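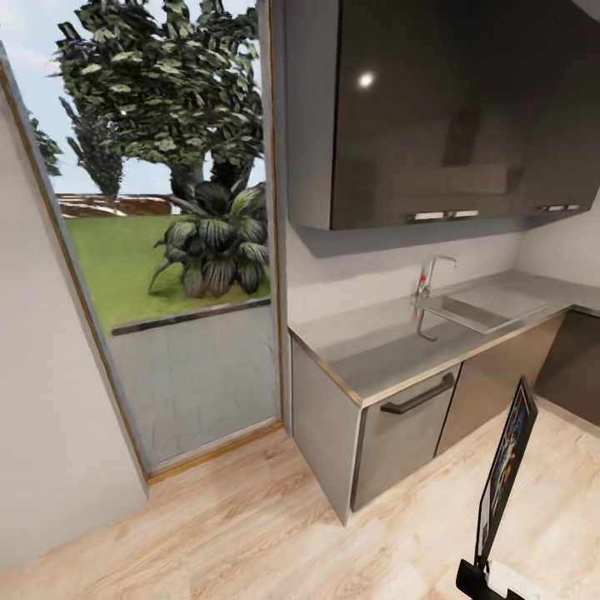
A kitchenette opening onto the garden.

Kedetti will open its fifth serviced-apartment property in December, taking over a former wool store at Rindorbridge. The building has 65 suites, and 13 of them are set aside for stays of a month or longer.

The company began with a single motel at Mukgate and still runs its bookings from there. Its general manager, Melina Kyriakidis, said long-stay guests now bring in more revenue than weekend travellers. Most are contractors, nurses on rotation and families between houses.

"They want a stove, a laundry and a parking spot," she said. "They don't ask about the minibar."

Nightly rates drop after the fifth night and again after the second week. Housekeeping is weekly on the longer bookings, and guests who want it more often pay extra. There is no restaurant. Breakfast can be ordered from Zacharopoulos, the bakery across the road, and is added to the room bill.

Kedetti had looked at a larger site with room for 300 suites and walked away. Kyriakidis said the company could not have staffed it. Cleaners and night clerks are hard to find in the district, and two of the older properties closed a floor last winter for want of them.

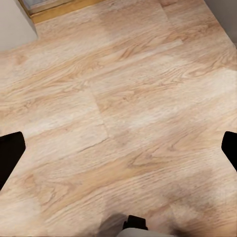
Venkatesh Nadar disagrees with the long-stay push, and said that small towns still need rooms for people passing through for one night. On a show weekend, he said, there is nothing left to book by noon, and visitors end up driving an hour to the next town.

Kyriakidis said the remaining suites at Rindorbridge will stay open to one-night bookings all year. The front desk will be staffed until 11 p.m., with a key safe for later arrivals.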